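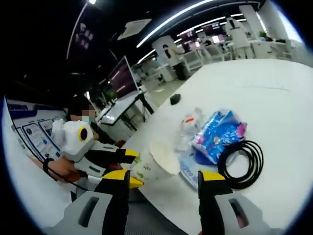
Chandrasekhar Pinto asked whether a paper cup with its lid on may stay on a shared table while its owner steps out to a meeting. It may, for up to 40 minutes. After that, anyone who needs the table may discard it.

Shared Tables: Frequently Asked Questions
Triltel, Plirodville Office
Last revised October 27, 2020

Who may use the shared tables?
All employees and registered visitors. The tables in the Raju Room may be reserved at the front desk, extension 923. All other tables are available without a reservation.

May I eat at a shared table?
Packaged snacks and covered drinks are permitted. Hot meals must be taken to the lunchroom on the Plasovbridge side of the building.

What should I do with an opened snack package?
Fold it closed and take it with you, or place it in the trash. Opened packages left overnight are thrown away by the evening cleaning crew. Please shake crumbs into the trash and not onto the floor.

Are paper cups recyclable?
The cups are not accepted by our recycling service. Empty the cup at the sink and place it in the general trash. Plastic lids go in the same bin.

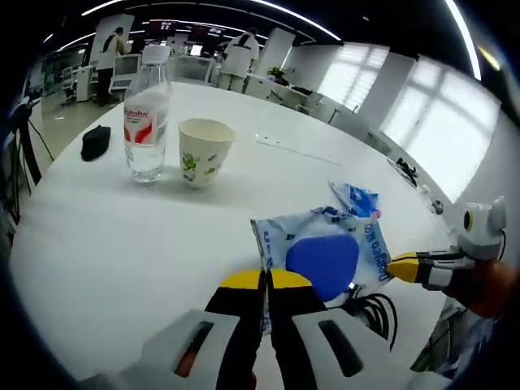 Water bottles may be recycled once they are empty. Caps should be screwed back on before the bottle is placed in the blue bin. Bottles that still contain water should be emptied at the sink first.

May cables be left on the table?
Cables in use may remain. They should be coiled and kept away from drinks. Cables without a name tag are collected at the end of the month and held at the front desk for 17 working days.

I left a small personal item behind. Where will it be?
Pouches, keys and similar items are taken to the front desk and entered in the lost property log. Items reported missing before September were moved to the storage closet and may be requested in writing.

Who wipes down the tables?
Each user wipes the surface before leaving. Spray and paper towels are kept at the supply station. Please report empty spray bottles to Sharada Mathew in Office Services.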